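Reading Partners Return in October

The Llanos reading partner program starts again in October for students in second and third grade.

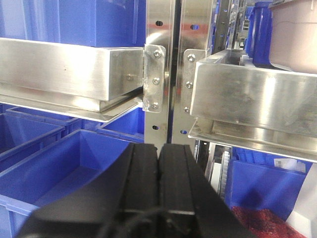

Each child meets with the same adult for 2 sessions a week, before lunch. Eliécer Zapata is matching pairs now and will send schedules home in the blue folders. Duván Grajales takes over the Spanish-language group, which had more than 80 families ask for a place last year.

Permission slips go to the front office -- room 3 is closed for painting.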